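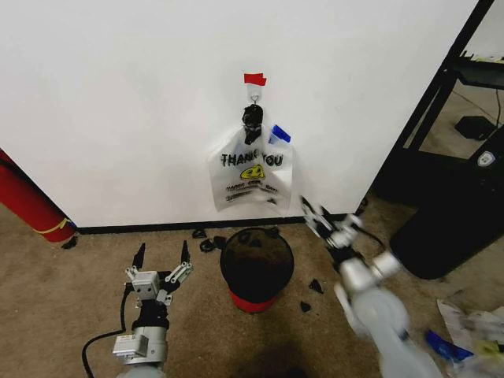 Item 4 and Item 6: bag on adhesive wall hook, lidded container and fragments on carpet below.

Sindau Property Services
Room Condition and Safety Checklist, Carpeted Rooms
Site: Bratville, Unit 238
Form 682, with inspector comments
Inspection period: July
Start of walk-through: 9:40 a.m.

Ratings used on this form
OK: no action needed.
MINOR: correct during normal housekeeping.
ACTION: correct before the room is released for use.
N/A: item does not exist in this room.
N/C: item could not be checked at this visit.

Section A. Floor

1. Carpet lies flat, no lifted seams or curled edges
Rating: OK
Comment: Checked by foot pressure along the walls and across the doorway. No movement felt at the seam near the door. Transition strip is tight.

2. Carpet surface condition
Rating: MINOR
Comment: Beige-brown carpet, scuffed, with darker shading in places. Wear is cosmetic. No bare backing found. Add to the list for the next cleaning cycle. Do not spot-treat single areas, as this leaves light patches on this type of carpet.

3. Walking route from door to window clear to full width
Rating: OK
Comment: Measured at the narrowest point. Meets the house minimum.

4. Floor free of loose objects, broken material and sharp pieces
Rating: ACTION
Comment: Small black fragments on the carpet around the red container with the black domed lid. They are irregular and angular and look like broken plastic. Most are close to the container, on both sides of it. One is at the joint of the baseboard and carpet behind it, and another is farther along, near the right end of the baseboard. Source not established. Pick up the larger pieces by hand with gloves, then vacuum with the crevice tool along the baseboard. Dark pieces next to a dark baseboard are easy to miss, so go over the joint twice. Check the lid and its rim for cracks or missing sections when the container is lifted. If damage is found, replace the lid and enter it under Item 15.

5. Baseboard secure and undamaged
Rating: OK
Comment: Dark baseboard, firm to hand pressure. No gap at the wall.

Section B. Walls and wall-mounted items

6. Items hung on walls are within the limit of the fixing
Rating: MINOR
Comment: White plastic shopping bag, printed THANK YOU with a yellow smiley face, hung from a small white adhesive hook. No load rating found on the hook. Treat as light duty. The bag may stay if it is kept for light, dry contents. Do not hang tools, bottles or filled trash bags from it.

7. Adhesive hooks bonded to wall with no peeling
Rating: N/C
Comment: The hook was under load and partly covered by the bag handles. Take the bag down, press all sides of the hook plate, and look for lifted corners. Any hook with a lifted corner is to be removed, not pressed back. Cut the adhesive with cord and pull down parallel to the wall. Pulling outward takes the paint with it.

8. Bag handles and closures in good order
Rating: MINOR
Comment: Handles are gathered at the hook, with a black clip-like item at the same point. Confirm that the clip is seated and that the handles are not stretched thin where they bear on the hook. Small blue tag on the bag near its upper right corner. Text on the tag not recorded. Leave the tag in place until the occupant confirms it is not needed.

9. Tape, labels and markings on walls
Rating: MINOR
Comment: Strip of red tape on the white wall directly above the hook, edges folded. Red tape is used at other Bratville units to mark a defect awaiting repair. No matching defect entry was found for this wall. Either raise an entry or remove the tape. If it is removed, warm it first with a hair dryer on the low setting and peel slowly.

10. Wall surface free of cracks, stains and damp
Rating: OK
Comment: Moisture meter readings were taken at baseboard height and at shoulder height. All within the normal range for painted drywall.

Section C. Trash and storage containers

11. Container stable on floor surface
Rating: OK
Comment: Red cylindrical base, standing upright on carpet close to the wall. Does not project into the walking route.

12. Lid fitted
Rating: MINOR
Comment: Black domed lid is resting on the base. Faint lighter marks on the lid surface. Confirm fit when carrying out Item 4.

13. Container clear of heat sources
Rating: OK
Comment: Nearest heater is on the opposite wall.

14. Contents suitable for container
Rating: N/C
Comment: Not opened. No sharps, batteries or solvent rags are to go into open-room containers. See the Mocanu waste sheet posted in the hallway.

15. Replacement parts required
Rating: N/C
Comment: Pending result of Item 4. Stock lids are held at the Kikside store. Bring the old lid for size, because two diameters are in circulation and the labels on the shelf have been swapped before.

Section D. Electrical and lighting

16. Outlets and switch plates intact
Rating: OK

17. Cords clear of walking route and not run under carpet
Rating: OK
Comment: One extension cord, coiled and unplugged on the window sill.

18. Lighting adequate at floor level
Rating: OK
Comment: Even light on the walls.

Section E. Exit and alarm

19. Door opens fully and latches
Rating: MINOR
Comment: Latch catches on the strike plate. Adjust plate down slightly and retest.

20. Smoke alarm present and tested
Rating: OK
Comment: Test button held until full tone. Battery date is legible.

21. Exit route posted
Rating: OK

Open items before release
Item 4: clear fragments, vacuum, inspect lid.
Item 7: check hook bond with the bag removed.
Item 14: open container and check contents.
Item 15: close out after lid inspection.

Minor items may be closed by the cleaning crew and initialed on the door copy. Item 4 must be rechecked by an inspector with the container moved at least 2 feet from its present position, so that the carpet beneath it can be seen. Room stays on hold until then.

Copies: door, site office, Kikside store (Item 15 only).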